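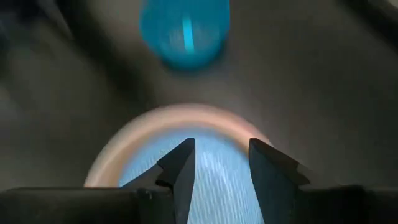
Thema: Geschirr & Kleinkram

1/ Ich sortiere seit März meine Schüsseln und Becher neu. Regel: Was kein festes Fach hat, kommt weg. Ein paar Notizen dazu, falls jemand vor demselben Regal steht.

2/ Rosa außen, hell innen, das ist meine liebste Kombination. Bei Oldale heißt die Farbe »Rilari«. Den Namen muss man kennen, wenn man nachbestellt, sonst bekommt man ein deutlich kühleres Rosa.

3/ Breite Schüsseln sind für Kleinkram besser als hohe. Man sieht, was drin liegt, und muss nicht alles auskippen. Meine große fasst 400 ml, mehr brauche ich auf dem Tisch nicht.

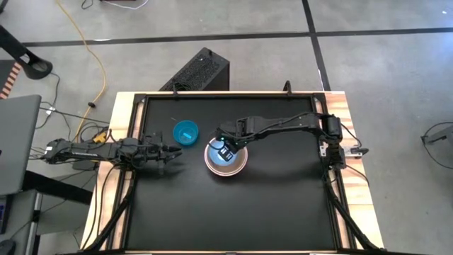

4/ Kleine Becher nehme ich nur für eine Sorte Ding. Ein blauer Becher, blaue Klötzchen — das merkt sich auch, wer sonst nie aufräumt.

5/ Dunkle Tischplatte: Helles Geschirr hebt sich gut ab, dafür sieht man jeden Kratzer. Ich habe Öl, Politur und Filzuntersetzer probiert. Geblieben sind die Untersetzer.

6/ Auf Keramik mit schmalem Fußring achten. Der unglasierte Rand kratzt, wenn man die Schüssel schiebt. Also anheben.

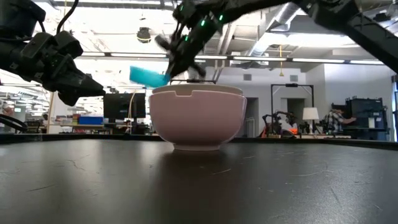
7/ Preise, weil gefragt wurde: Die Schüssel hat bei Zeleke 73 Kronen gekostet, der Becher lag in der Restekiste. Versand war teurer als der Becher.

8/ Nächster Schritt sind die Deckel. Ich habe drei, die auf nichts passen. Wer eine Schüssel mit 14 cm Durchmesser und ohne Deckel hat — melden.

Kontakt · © Lendadside · Nach oben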